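Minby Tabletop Notes
README, version 7

What this is

Minby is a collection of 245 short written notes and 3,000 pictures of small things put on tables: cases, bowls, scissors, tweezers, pens, sewing tools, keys. We made it for people who study how small tools are kept, mixed up and sorted again. The notes were written at Modthorpe and checked one time at Nic Aodha. Last change to this file: 4 February 2024.

What is in the folders

notes/ has one text file for each table. The first line gives the surface, the next lines give the objects, and the last line gives the remarks, if there are any.
pictures/ has the pictures, in folders with the same number as the note.
words.txt is the list of 185 object words that we allow in the notes.
oltetti/ holds the older notes from the Oltetti list. They use different words for bowls and dishes. We did not merge them yet, and we plan to do it in May.

How we name things

Please write the general word when you are not sure. Many thin tools look the same from a distance, and a wrong exact word is harder to find later than a general one. For this we have the word "thin tool" in the list. "Scissors" is only for a tool where you are sure of it. If it can be scissors or forceps, write "scissors or forceps" in one line.

A case that is closed gets the word "case, closed". Do not write what is inside.

Bowls get a color for the outside and a color for the inside. When a bowl has a band, put the band color after the word "band". A plain bowl needs no extra word.

Surfaces

Most mistakes in the first versions were on stone tables with veins. Silver tools disappear between the white lines, and two people reading the same table gave different lists.

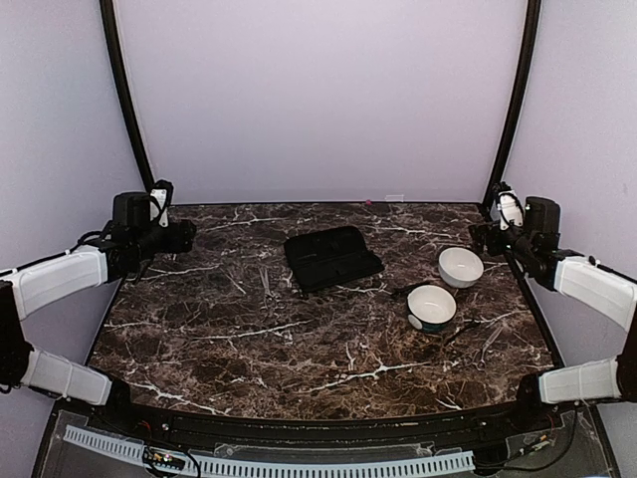
For dark marble we now ask for a second reading, made by another person who did not see the first list. Both lists stay in the note file. Where they do not agree, the shorter list comes first.

Known problems

Small things at the back of a table are often missing in the notes before version 4. The word "strip" was used for tags and also for tape. Some remarks are still in two languages.

Corrections

Send the number of the note and the line that should change. One line per message is easiest for us.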